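Play kitchen lunch, or the toy shelf gets a workout

I finally got the Sasavel kitchen set up properly, 21 screws and one very late December evening later! I love the bench best (all those honey colours), and the little tins make me ridiculously happy. A few from the lunch counter:
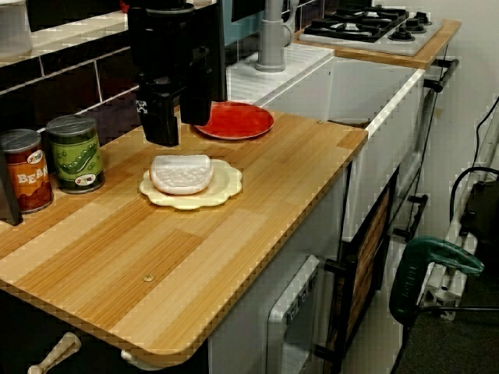

Beans and peas lined up at the back, bread on the flowery plate.
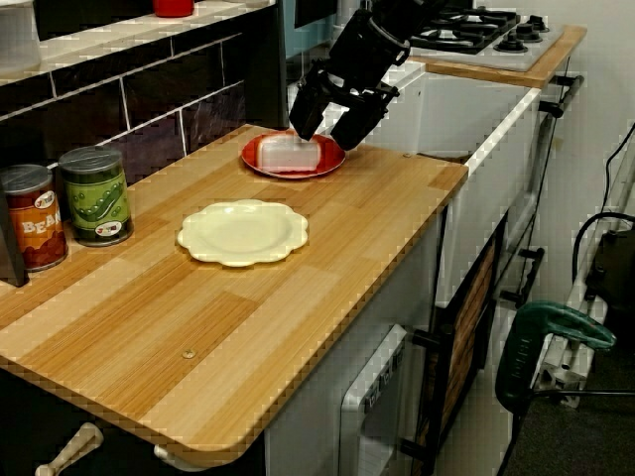

The red plate gets its turn, with the hob in behind. 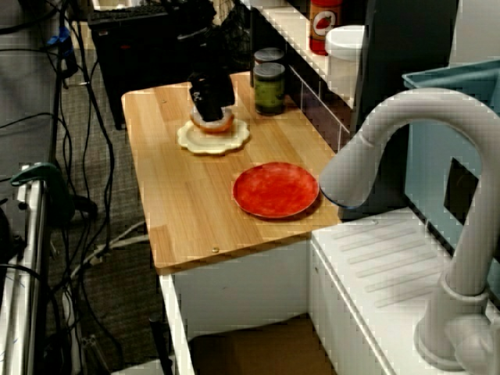 Bagel time, and my favourite jars.

Next on the list is a proper set of cutlery. Skinell has one I keep going back to, but I'd want it in a colour that goes with the tiles, and so far it's only grey.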